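When Your Table-Clearing Robot Misses: What I Check First

I've had a two-armed robot clearing tables in Katstead, our simulated test room, since February, and I love it to bits – but last week it had a proper bad day! Same little table job it had done 200 times, and suddenly the left gripper was closing on nothing and carrying that nothing very proudly over to the bin. Then it shut on the edge of the tabletop and stalled.

The log said Ung 60, which in the Silier software means "grip closed, no load." I spent a whole evening blaming the gripper. Wrong! I had moved the table in the room file and never told the arm planner, so every reach landed a bit short. If yours starts acting up, try these before you tear anything apart.

Hit stop and leave it stopped. With a real machine, keep your hands out from between the fingers until the power is off (mine is only pixels, but I've been pinched by a real one and it hurts for days).

Save the log before you restart. Grakent keeps the last 300 lines and then writes over them, and I lost the good part the first time.

Check the table position next. Type in the corner numbers again even if you're sure they're right.

Test with one soft thing, like a cloth, before you let it near a plate. Cloth forgives a lot.

Look at what the other arm is up to. Mine likes to wait with its fingers pointing up, and that's fine as long as it stays clear of the table while the left one works.

Slow everything down for the first few runs. I go to half speed and put the kettle on.

If it still misses after all that, go ahead and redo the gripper setup. It takes forever, so I save it for last.
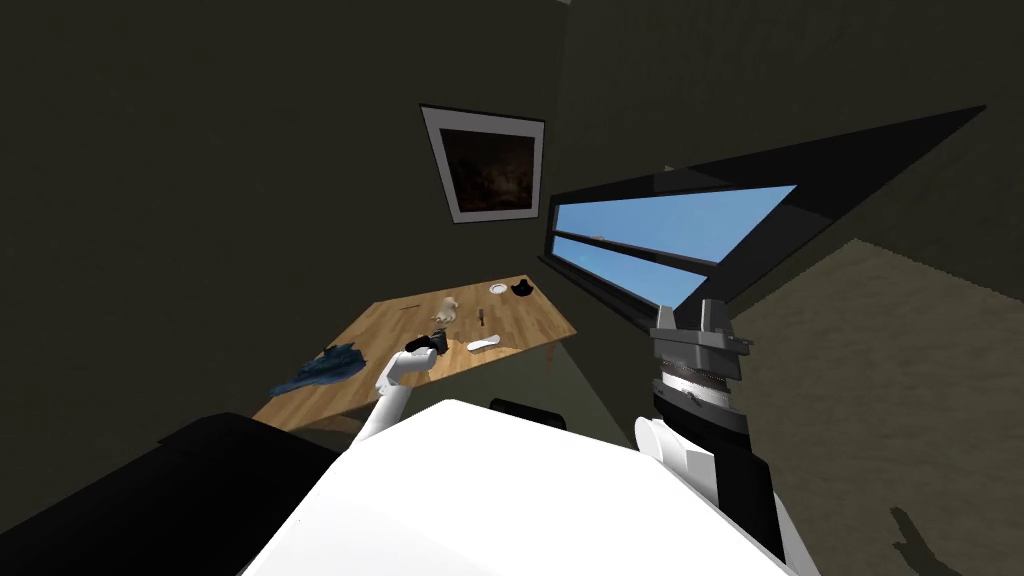
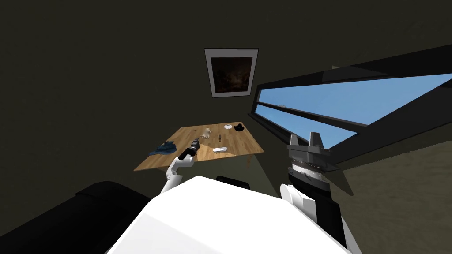
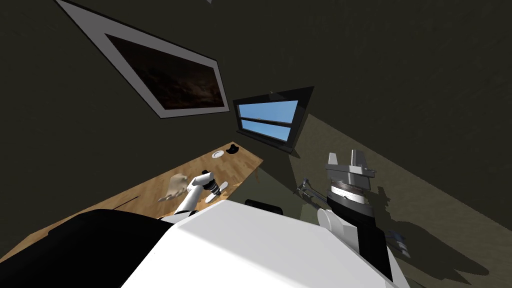
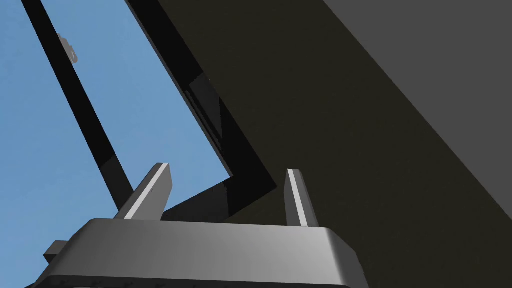 Table job in Katstead. The first three views take in the table and both arms; the last is a gripper close up, fingers open.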